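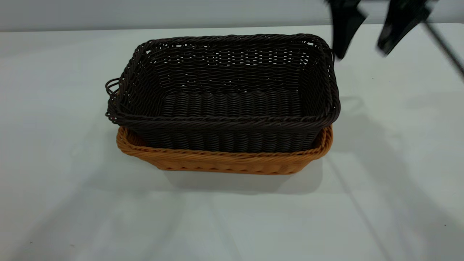
Two woven baskets, nested, on a white tabletop.

Undport Mesh 3-Pack

Sold by Junside. Ships from our own shelves.

Hi, I'm Marjan Zarei and I look after the home internet gear at Junside. I've had the Undport 3-pack running in my own house since September, so I'm going to tell you how it behaves in a regular home full of regular junk — and where I'd save your money and buy something else.

What you get is a main unit that plugs into your modem and two satellites that go wherever your Wi-Fi usually dies. All of them are the same size and shape, which confused me for a minute until I saw the little "M" on the bottom of the main one. There's a power adapter for each, one short network cable and a fold-out setup card. You get no modem in the box! I get asked that more than anything else. If your internet comes in over cable or fiber you keep the modem you have, and the Undport takes over the Wi-Fi part.

Setting it up

You do it through the app, and you will need to make an account (sorry, I don't love that either). Plug in the main unit, wait for the light to go solid white, scan the code on the bottom, pick a network name. Then the satellites, one at a time. My second one refused to join until I carried it downstairs and paired it right next to the main unit, and then it was perfectly happy back upstairs. If yours sulks, try that first before you call us.

One tip I give everybody: reuse your old network name and password. Your TV, your printer and that thermostat you forgot about will mostly hop right over.

Where to put the satellites

Halfway. People put them in the dead room itself, and a satellite in a dead room has nothing good to pass along. Mine is on the landing, and the back bedroom went from dropping video calls to carrying them all day. Keep them out in the open if you can, off the floor, and away from the microwave and any big fish tank.

What it won't do

It won't make your plan faster. If you're paying for 25 Mbps you'll get 25 Mbps, just in more rooms. And if the line coming into the house is dropping out, new Wi-Fi won't fix it. Plug a laptop straight into the modem with a cable and see if the trouble is still there. If it is, call your provider first and keep your wallet closed.

I'd also skip it for a small apartment. The single Heydari router we carry costs a lot less and covers a one-bedroom just fine.

Quick specs

Units in box: 3
Network ports: 6 in total, 2 on each unit
Bands: 2.4 GHz and 5 GHz
Wired link between units: yes, optional
Guest network: yes
Parental pause: yes, by device or by person
Color: white only

Questions I get a lot

Can I add another one later? Yes, single Undport units pair the same way. I'd live with the 3-pack for a week before deciding.

Does it mix with my old Zustusia extender? Nope. Unplug the extender, or your phone will keep clinging to it and you'll blame the new gear.

Can I hardwire a game console? Sure, into any unit, satellites included.

Returns and help

You've got 25 days to send it back, opened or not, as long as all the adapters are in the box. Kyung-tae Kwon handles returns and he's quick — put your order number in the subject line. For setup help, use the chat button and ask for me or Danai.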